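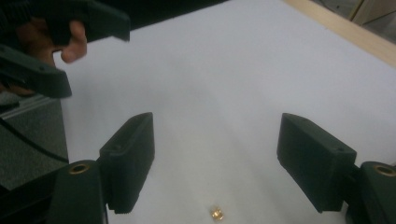
A single brass part on white paper at the Durnow training room.

At Durnow, a maker of small valves, the screws and inserts were always handled by the same people. Imad Mahasneh is one of them. He has fitted brass pieces into housings for 18 years, and on a good shift he finishes 2000 of them.

Since February he spends his mornings in another way. He holds a gripper in each hand, picks up a part, and puts it down again. The movements are recorded, and a company called Rimholm uses them to teach the machines that will come to the assembly line next year.

"The first day I was slower than my little daughter," Mahasneh says. "My fingers know this work, but the gripper has no skin. I had to look at everything." 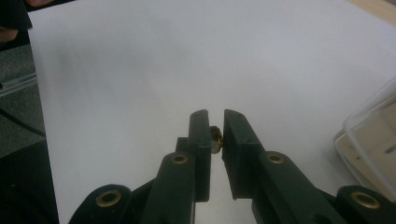 Will the people on the line lose their jobs?
Durnow has promised in writing that no assembly worker will be dismissed for 2 years after the machines start. What comes later is not decided.

This promise was not easy to get. The first plan, written by the consultants of Bahrami, spoke only about output: 3000 finished housings on each shift. It did not mention the workers. They read it on the wall of the canteen and asked for a meeting, which lasted until nine in the evening.

After the meeting, the plan was changed. Those who teach the machines are now paid at a higher grade, and they may say when a task is not ready for automation. Mahasneh has said it twice. One time it was about an insert that must be turned a little by feeling before it sits well.

Not everybody is satisfied. Some colleagues miss the noise of the line and the talking in between. Others ask why they should give away in a few weeks what they learned in so many years. Mahasneh understands them. His own wrists hurt in the winter, and he would gladly leave the smallest parts to a machine.
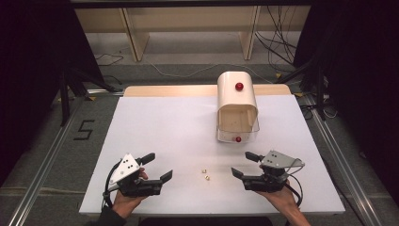

Two grippers, two small brass pieces, and one pair of hands to guide them.

In the afternoon he goes back to his old bench. The next group of workers begins its training when the order for Tisisov is finished, and he has been asked to show them how to hold the grippers.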